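## 4. What the Scorecards Told Me (and What They Didn't)

I should say up front that I came to this question as a weekend player with a bad slice, so when I started collecting scorecards at Cavbridge Municipal I already had a theory. I was sure that the front nine played harder than the back, and I was sure that everybody I'd ever shared a cart with agreed with me. So much for that! The 914 rounds in the set say the back nine costs the typical member a little more, and almost all of the extra damage happens on the last few holes.

Let me back up a bit and explain how the rounds got into the set. I only kept cards where every hole had a score and where the player had signed the bottom. Cards from scrambles and best-ball events were thrown out, and so were rounds called for weather. I went back and forth on rounds with a picked-up ball (you know the kind, where somebody writes an X and walks to the next tee) and in the end I left them out too. I did run everything again with those cards put back in, scoring the X as a net double bogey, and the pattern was the same, only with a bit more noise on the par fives.

The second course, Kodport Links, is a different animal. It's shorter, it's flat as a plate, and the wind comes up after lunch. I wanted it in the study for exactly that reason. If scores climbed late in the round at both places, I could start talking about tired legs and wandering minds. If they climbed only at Cavbridge, then the hill up to the sixteenth green would be the obvious suspect, and I'd have spent most of June writing about a hill.

They climbed at both. The climb was smaller at Kodport, and it nearly disappeared for players who went off before the wind got going, but it was there.

### 4.1 Walkers and riders

My favorite part of the whole project was splitting the cards by whether the player walked or rode. Both pro shops mark this on the receipt, which made my life a lot easier. I expected walkers to fade. What I found was that walkers at Cavbridge faded on the long uphill holes and then got it back on the seventeenth, a short par three where riders did surprisingly badly. I have a guess about that one. On seventeen the cart path is on the far side of a pond, so riders tend to grab one club and hoof it over, and if the wind has shifted they're stuck with what they brought. Walkers have the whole bag with them. I can't prove it from scorecards, and I'd love for somebody to go stand there with a clipboard.

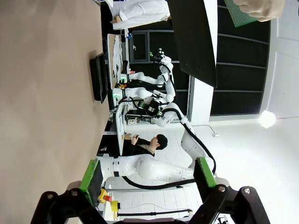 *Figure 2. White robot arms near a workbench, with a gripper with green pads in the foreground.*

The handicap breakdown was less fun but probably matters more. Low-handicap players hardly changed from the first hole to the last. The middle group lost a bit, and the high-handicap group (my people) lost the most, nearly all of it through one blow-up hole and not through a steady drip of bogeys. Once I took out each player's single worst hole, the late climb shrank to almost nothing for everyone. That surprised me enough that I redid the arithmetic by hand on a stack of 100 cards, picked out of a shoebox, and it held up fine.

### 4.2 Does a caddie help?

Cavbridge has a small youth caddie program, named for the old Villanueva farm the course was built on, and it gave me a chance to ask whether company with a yardage book steadies people down the stretch. Players with a caddie did score better late in the round. But I'd be careful here. Folks who book a caddie are often guests playing a special round, and they tend to take their time. They also tend to play in the morning. When I matched caddie rounds to other rounds by handicap and tee time, the gap narrowed to roughly 2 strokes over the closing six holes, and there weren't enough matched pairs for me to lean on that number very hard.

One wrinkle is worth a mention. The cards from the Zomov Cup, the club's fall match, are scored at stroke play for the first day only, so just that day went in. Those rounds are slower than anything else in the set and the scores are a touch higher all the way around, front and back alike. Nerves, I'd say, but the pins are also tucked that day, and I have no way to pull those two things apart.

Pace of play would be the natural next thing to look at. Start times are on every card, but finish times only show up at Kodport, where the starter writes them in pencil, and a fair number of those are smudged past reading. I used the legible ones for the comparison in the next section.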